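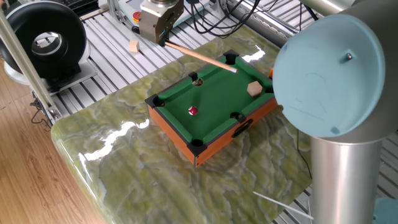 Labels printing with shifted barcode after driver update

Status: Resolved
Product: Ultent Label Station, desktop client
Site: Adurgate Games, back office
Opened by: Fathima Munasinghe
Assigned to: Bülent Bozkurt

Problem as reported

Shelf labels for the tabletop games range print with the barcode too far to the right. The last bars run off the label and the handheld scanner will not read them. Text fields are in the correct place. The job was a batch of 189 labels and every one I checked has the same fault. Labels from the same template were fine in June. The only change I know of is the printer driver, which the PC updated overnight.

Label stock is 50 x 25 mm, thermal, gap-sensed. Printer is connected by USB. I have power cycled it and run the gap calibration twice with no change.

Fathima

09:40 – Bülent Bozkurt

Please send the following:
1. The template file (.ult) used for the batch.
2. A test page printed from the printer's own menu, not from the PC.
3. The page size shown under Printing Preferences > Stock.
4. Five labels from the start of the roll, scanned or photographed flat.

Do not reprint the full batch yet. Use 5 labels per test.

10:25 – Fathima Munasinghe

Template attached. The printer's own test page is centered and scans normally. Stock in Printing Preferences says 4 x 6 in. I did not set that. I changed it to 50 x 25 and printed 5 more. The barcode moved left but the last bars are still missing.

Also, the preview in the client looks correct. The fault only shows on paper.

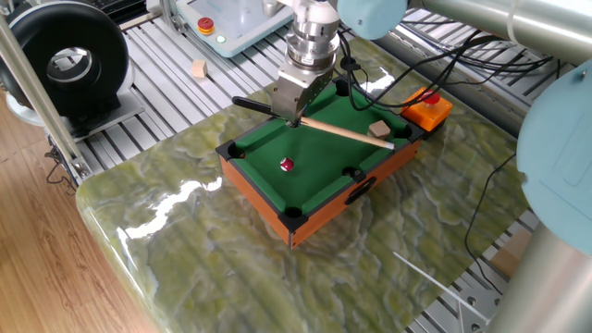

Mini pool table, green felt, with cue and red-and-white ball

11:05 – Bülent Bozkurt

The test page rules out the print head and the sensor. The stock size was reset by the driver update, and that accounts for part of the shift. The rest is in the template.

The barcode object in your template is anchored to the right edge and has "Scale to stock" enabled. When the template was opened with the 4 x 6 stock active, the client rescaled the object and saved the new width. Changing the stock back does not undo this. Preview draws from the cached copy, so it shows the old width until the cache is cleared.

Steps:
1. Close the client.
2. Delete the contents of the Preview folder under the Ultent user directory. Leave the folder itself.
3. Reopen the template. The preview should now show the same fault as the paper.
4. Select the barcode object, turn off "Scale to stock", set anchor to Left.
5. Set the module width back to 2 dots.
6. Save under a new name and print 5.

11:50 – Fathima Munasinghe

Step 3 confirmed, preview now shows the cut-off bars. After step 6 the barcode is complete on the normal labels. All 5 scan on the first try.

One remaining issue. Items from the supplier Kistulach use a longer code and those still touch the right margin. They scan, but only when held straight.
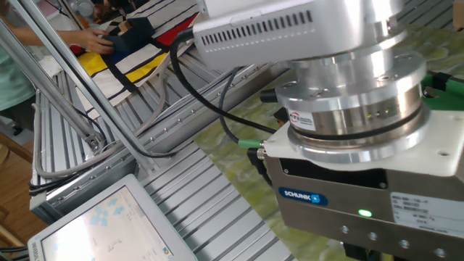
For the longer codes I tried module width 1. They fit, but the scanner became slow, so I put it back to 2.

13:15 – Bülent Bozkurt

Keep it at 2. Width 1 is below what that scanner model reads well on thermal stock. Check the symbology – the template is set to Code 39, which takes far more room per character than Code 128. Switch the object to Code 128, subset Auto. Your scanner must have Code 128 enabled; it is on by default.

13:50 – Fathima Munasinghe

Switched. The Kistulach codes now fit with clear margin on both sides. Printed 50 as a mixed test and all scan. Full batch is running now.

Can the driver be stopped from resetting the stock size again? We have a second PC at the Hettiarachchi Road store with the same setup.

14:20 – Bülent Bozkurt

Not from the client. In Printing Preferences, save the stock as a named preset and tick "Use as default for all users". Presets are kept through driver updates, unsaved sizes are not. Do this on the second PC before it updates, and copy the corrected template over at the same time. I have logged the stale preview as a separate defect.

15:05 – Fathima Munasinghe

Batch finished, spot checks scan. Preset saved here. The other PC will be done tomorrow morning. OK to close.

Ticket closed.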